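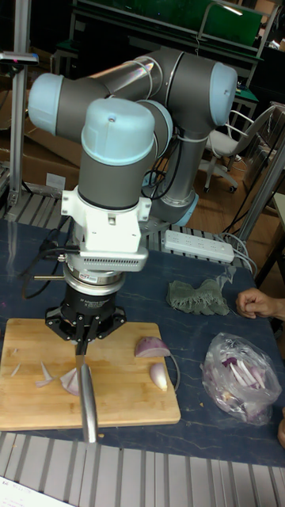 # Red Onion Season, in Pictures

October 21, 2023

Hello again from the onion corner of Mimaneo! It's that time of year when I stop pretending I'll cook anything else. The Mladenović stall at Savden market had red onions piled up to my elbows this week, the squat kind with the really dark skins, and I came home with a bag I could barely carry (57 steps up to my door, and I felt every single one).

I've kept this page short on words in other years and then gotten a pile of messages asking how thin, what vinegar, which board and so on. So you get a bit more chatter with your onions this time.

## The board

I'm a bamboo person these days. I used to have a big heavy maple thing that lived by the sink and was a pain to lift, and it smelled like garlic from one Thanksgiving to the next. Bamboo is lighter, and I like the pale stripes where the strips are joined. It still picks up onion smell, of course. I rub mine with coarse salt and half a lemon, leave it a few minutes, rinse, and stand it on its edge to dry. Don't put it in the dishwasher! I split one that way and I'm still a little sore about it.

If your board slides around, wet a paper towel, wring it out and lay it flat underneath. Cheap and it works.

## Halves first

Cut through the root, top to bottom, and you've got two halves that sit flat and behave themselves. I love this stage, all that white inside with the purple skin around it. Peel after you've halved it. The skin comes away much more easily, and if the first layer under it is leathery I pull that off too.

Leave the root end on while you slice. It holds everything together right up until the last bit, and the last bit goes into the stock bag in the freezer.

## Into the bag

Sliced onions go straight into a clear plastic bag at my place, purple and white strips all squashed together. Mine are the Plidix ones with the thick seam, though any food bag that closes well will do. Press the air out, lay it flat, and it'll keep in the fridge for a few days. For the freezer I weigh out 400 grams to a bag, enough for one good pot of soup or a big tray of onion tart. Frozen ones go soft when they thaw, so keep those for cooking and slice fresh ones for salads.

Put the bag inside a second bag if there's butter in the fridge. Ask me about the onion shortbread sometime. (Or please don't.)

## Thin, curved slices

My favorite pile of the whole page: thin slices, white and purple, fanned out on the wood, with a wedge and a smaller glossy piece over on the right and a few slivers off to the left. I always end up with strays like those, and I always eat one, and I always regret it for the next hour.
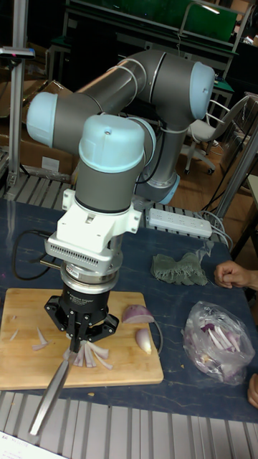

## What I do with the pile

Quick pickles, mostly. For one jar I use:

- 600 grams of red onions, sliced thin
- enough cider vinegar and water, half and half, to cover them
- two spoons of sugar and one of salt
- 6 black peppercorns
- a bay leaf if there's one in the drawer

Warm the vinegar, water, sugar and salt until the sugar is gone, pour it over the onions in the jar, and push them down with a spoon so they're all under. They turn a ridiculous pink overnight. I put them on tacos, on eggs, on a cheese sandwich at eleven at night standing up in the kitchen...

The odd thick wedges I toss with oil and roast next to a chicken. They go sweet and a bit burnt at the tips, and those tips are the cook's share in this house.

## A few things people asked last year

**How thin is thin?** For pickles, thin enough to bend without snapping. For roasting I don't slice at all, just wedges.

**Do you cry?** Like a baby. I've tried the cold onion, the open window and the candle. A sharp knife helps more than any of them, and so does getting it over with fast.

**Can I use white onions?** Sure! You won't get the pink, and they're a little hotter, so give them an extra day in the jar.

**Gloves or no gloves?** I wear them if I'm doing a big batch. My hands smell for two days otherwise, and hand lotion only makes it stranger.

More onions in November, when I'll be trying the jam again. Last year's set like a brick and I've been told to use less sugar and more patience. If you've got a recipe that stays spoonable, leave it in the comments and I'll make a batch.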